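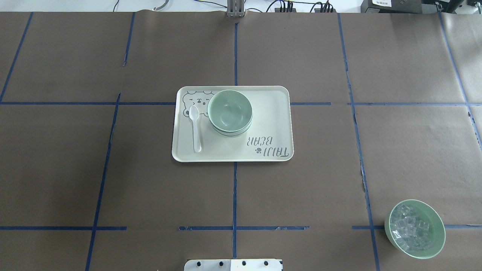 ## 4. Can it serve a bowl of ice yet?

Short version: sometimes, on a good layout, slower than a child would. The rest of this section is the long version.

Section 3 covered folding and wiping. Those are chores where a sloppy result still counts for something - a badly folded towel is a towel. Serving is less forgiving. A cube on the table is a cube on the table, and someone has to pick it up. We chose it for that reason, and also because the people we interviewed at the Narninstead care home (Section 2) put "getting someone a drink or a snack on a tray" close to the top of what they wanted help with. Laundry came first. Nothing surprising there.

### 4.1 Task

Two arms, one table, one tray. The instruction is a single sentence: move cubes from the full bowl to the bowl on the tray, using the spoon, and put the spoon back on the tray. No order of steps is given. Either arm may hold the spoon, and the other may steady a bowl or do nothing. Pouring straight from the full bowl is not allowed, although the policy tried it more than once, and the pours were often neater than the scoops.

A trial counts as a full success if at least one cube ends up in the tray bowl, none are left on the paper, and the spoon is lying on the tray when the arms come to rest. Partial success is cubes in the right bowl but something else wrong. Everything else is a failure. We thought about scoring by number of cubes and dropped it. Too fiddly to annotate, and the people who would use this thing don't care if it's six or seven.

Extra bowls are there as distractors. In the four-bowl layouts the bowls are all the same pale green, so color is no help and the policy has to go by contents and by whether the bowl is sitting on the tray. The bear printing on the tray was kept. We had a plain tray for early tests and results on it looked better than they should have, so all numbers below are from the printed one.

### 4.2 Setup

The table is covered in brown paper with a rough grid in blue tape. The grid is for the person resetting the table and was never meant as a calibration target. Lines wander, some of the strips have gaps or torn ends. We left it like that, partly from lack of time and partly since a real kitchen counter isn't going to be ruled either. Objects are placed by cell, not by coordinate, and whoever resets is told only which cell gets what.

There are 32 layouts. They differ in which cell holds the full bowl, where the empty ones go, which way the spoon lies and whether the tray is turned around. Bhupendra Chauhan wrote the list, Anel Mthembu did most of the resets. Gaurav Kanaujia and Urmila Dubey labeled outcomes independently from video and then argued about the ones they didn't agree on.

Training data was 900 teleoperated demonstrations, all collected in August in one room. One room is a weakness. We come back to it in 4.5.
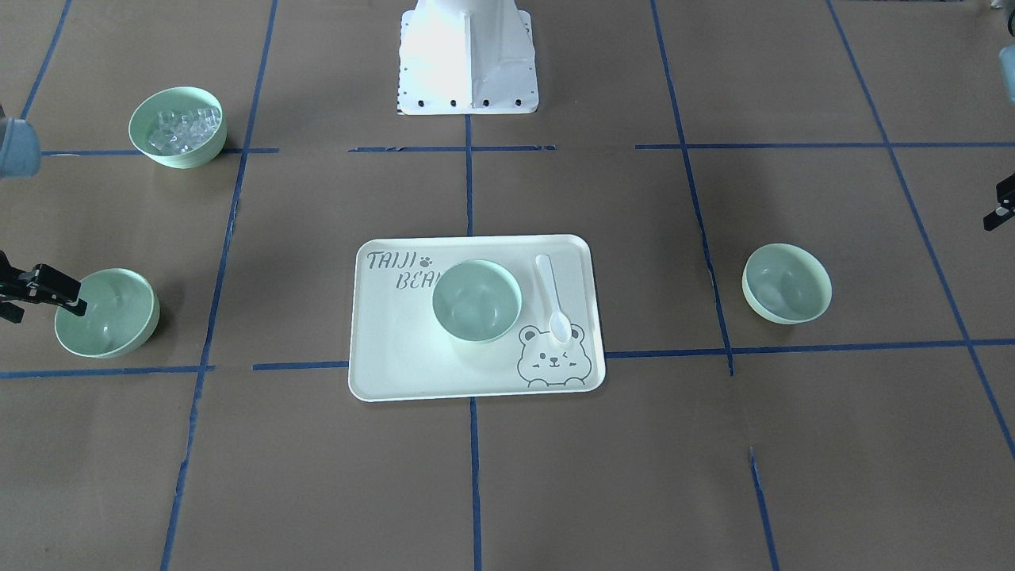

Does the second arm help?

Less than we hoped. Holding the bowl steady with one gripper cut down on bowls getting dragged across the paper, but it added a second thing that could go wrong, and in narrow cells the two arms got in each other's way. Full success was a little better with both arms than with one, and the average trial took longer.

Most of the extra time is waiting. One arm pauses until the other is done, or both pause, each apparently expecting the other to move first. We put in a 500 ms tie-break that gives priority to the arm nearer the spoon, and that cleared nearly all the double pauses. It's a hack. A policy that had really learned the job would not need it.

### 4.3 Results

We ran 1,011 trials, not counting those stopped for a hardware fault before the first motion. Some things that held across almost every layout:

**Finding the right bowl is close to solved.** Going to a wrong bowl was rare and nearly always happened when an empty bowl sat between the arm and the full one. Clear cubes in a pale bowl are not an easy target, and we expected this to be the hard part. It was not.

**Picking up the spoon is not solved.** A light plastic spoon lying flat on a tray gives a two-fingered gripper very little to get under. The usual failure: fingers close too high, the spoon slides, then the gripper chases it toward the rim of the tray. The rim then helps, oddly, by acting as a stop. Layouts with the spoon well inside the tray did worse than layouts with the spoon close to a rim. People in the demonstrations used the rim on purpose and the policy picked some of that up, though it doesn't seem to plan for it.

**Angle matters more than position.** A spoon lying parallel to the side of the tray was picked up more reliably than one lying on the diagonal. Moving the same spoon around without turning it made little difference.

**Scooping fails quietly.** The spoon goes into the pile, comes out with nothing on it, and the arm carries on to the tray bowl and tips the empty spoon over it with great care. No retry. The policy has no obvious idea that it is carrying nothing. In a few cases it did this, returned the spoon to the tray and stopped, which our labelers found hard to watch. When a cube did make it onto the spoon it was usually one, and it usually arrived.

**Spills are mostly at the start.** Cubes get knocked out of the full bowl by the spoon going in, seldom dropped on the way across. A full-to-the-brim bowl spills more, naturally. Half filling would have improved our numbers and we considered it, then left the bowls heaped because that is how a person fills a bowl.

### 4.4 Compared with people and with a fixed script

Three of the authors did the same layouts by hand, using the spoon and one hand only. No failures and not much to report, apart from it being dull. The gap in time is large and we don't think a table would make it any clearer.

The more useful comparison is with a script. Benedikt Kleinschmidt wrote one for the Sella controller, with known positions for every object. On layouts where the person resetting had been precise, the script beat the learned policy. Where a bowl was off by a few centimeters it missed the bowl entirely, and would keep on missing it. The learned policy barely noticed an offset of that size.

For shop-floor work that may settle it the other way. At Junico, where we ran the parts-sorting trials of Section 5, the bins are fixed to the bench and nobody moves them. A script is fine there. It is cheaper and when it breaks the operator can tell why. Bhatia, the second site, has carts that get parked wherever there's space, and the script was useless by the end of the first morning. A kitchen table is a lot closer to Bhatia.

We also tested what happens if the layout changes mid-trial: somebody reaches in and moves the target bowl over one cell. The policy recovered if it had not yet started its scoop. After that, it tended to finish the motion toward the old place. Safety stops were on throughout and no one was touched, but we would not put this version in a room with a resident.

Figure 4 gives one of the four-bowl layouts, with both arms out of view. The cubes are in the bowl at the far left. The near left bowl, the tray bowl and the bowl to the right of the tray are empty, and the spoon lies on the tray to the right of the tray bowl.

**Figure 4.** Four-bowl layout, fixed camera. One bowl of clear cubes, three empty bowls of the same color, tray in the center with bowl and spoon.
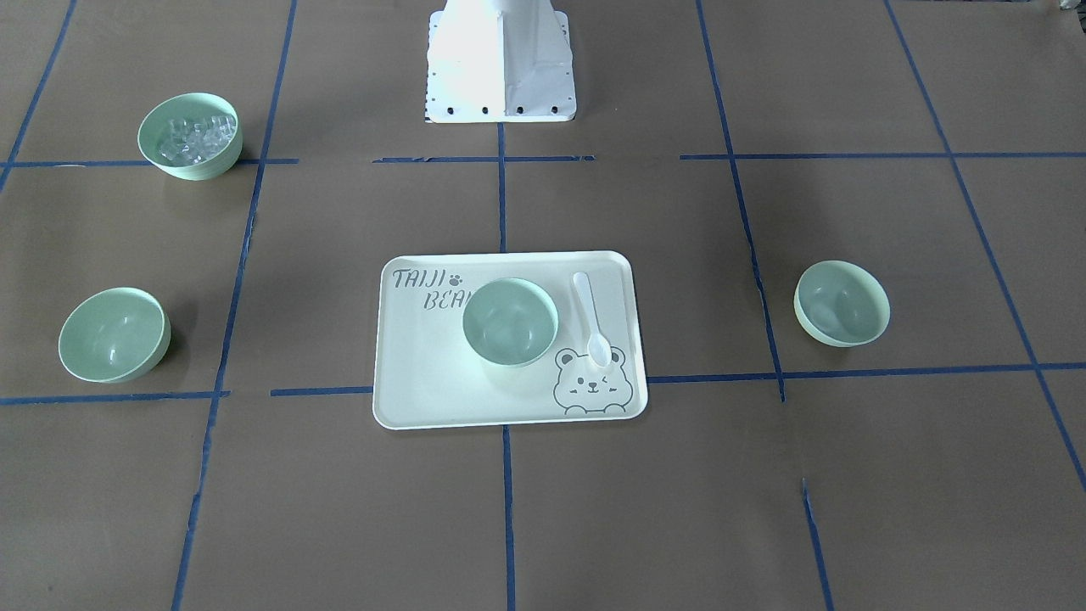

### 4.5 What the numbers don't cover

One room, one table, one kind of spoon. The light hardly changed. We did not test a metal spoon, a deeper bowl or a tray with handles, all of which a care home would have. Anel tried a handful of runs with the blinds open in the late afternoon and the policy got worse at the scoop, but these were not logged properly and are left out of the counts.

Reset effort is also missing. Every trial needed a person to put things back, and after a bad spill that took longer than the trial itsself. A machine that saves someone a minute of serving and costs them two of picking up has not done the chore. We should have timed the resets from the first day and didn't. Section 5 does have those times, for the parts bins only.

Retry behavior is the first thing we would fix. The wrist camera can see an empty spoon perfectly well, and a check before the arm leaves the bowl should be enough to catch most of the quiet failures in 4.3. Work on that has started; resutls were not ready for this version.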